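Celdale bimanual handling study: progress note to Orla Egan, 2019-01-18

You asked for fewer graphs. The task remains moving steamed buns from steamer to plate with two arms, a sentence I enjoyed defending at the October review.
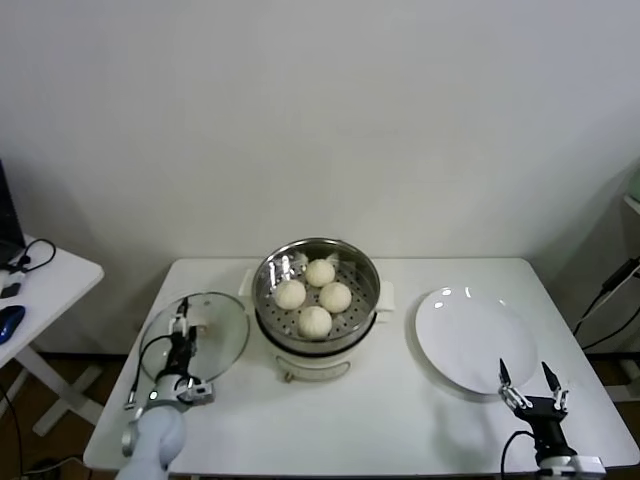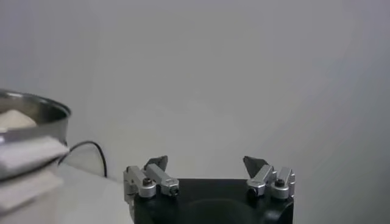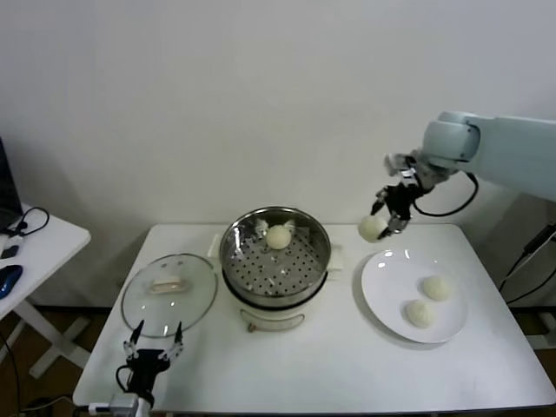

Why does the method need demonstrations from people at all?

Our scripted grasps treated every bun as the same bun. Learning from 800 demonstrations lets the policy adjust its grip to the one it has, and squashing fell to 3 percent in the Humel trials, from 14.

Misaki Yokoyama is now rewriting the lid stage, which the policy approaches with more confidence than its record supports. We still need the second half of the equipment money. The bun budget is fine.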